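Dusside releases Hestia hand-held gripper and task recording software

Lorkthorpe, 6th November

Dusside has released Hestia, a hand-held gripper and software package for recording manual tasks and passing them to a robot arm. The package is intended for laboratories, small manufacturers and training centres that need a robot to learn handling work on a table or bench without a program being written for each movement.

The operator holds the tool by its grip and carries out the task at normal working speed. A camera fixed to the tool looks out between the two fingers and records the approach, the closing of the fingers, the lift and the release. Finger opening is logged with the video against a single clock. The same fingers and the same camera mount are used on the robot arm, so the view seen by the robot during playback matches the view recorded by hand.

Hestia also supports remote control. In this mode the operator moves the hand-held tool while watching the camera picture, and the arm follows. Recordings made by hand and by remote control are stored in one file format and may be mixed in one training set. Dusside recommends hand recording for general handling and remote control for tasks where the reach of the arm is the limiting factor.

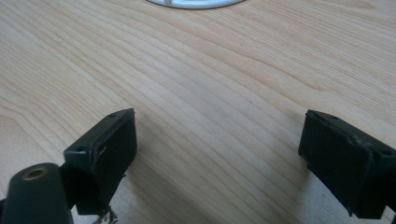 Recording sessions should include the full approach to the object, starting with the fingers open. Early test sets were trimmed to begin at the point of contact, and arms trained on them closed the fingers too soon. The release version of the software keeps the approach by default and flags any recording in which the fingers are already closed at the start. Flagged recordings can be kept, trimmed or deleted.

A simple pick-and-place task on a fixed table needs 50 recordings. Where the starting position, the lighting or the type of object varies, Dusside advises 500. The largest set used during development held 3000 recordings, made at the Lorkthorpe workshop between March and the present release.

Finger coverings are treated as a wearing part. They can be changed without removing the camera, and the camera does not need to be set up again afterwards. Operators should not change coverings part of the way through a set. If this cannot be avoided, the change should be entered in the session log so that recordings made before and after it can be separated.

Training is carried out with Won, the company's existing desktop program. Won version 6 reads Hestia files directly. Users of earlier versions will need to update before importing recordings, but existing projects will open unchanged.

Hestia is supplied with the hand-held tool, a matching pair of fingers for the arm, two camera mounts, a calibration board and spare coverings. The arm is not included. Orders are being taken now through the Dusside sales office in Lorkthorpe, which can also supply the mounting drawings and file format description on request.

Ends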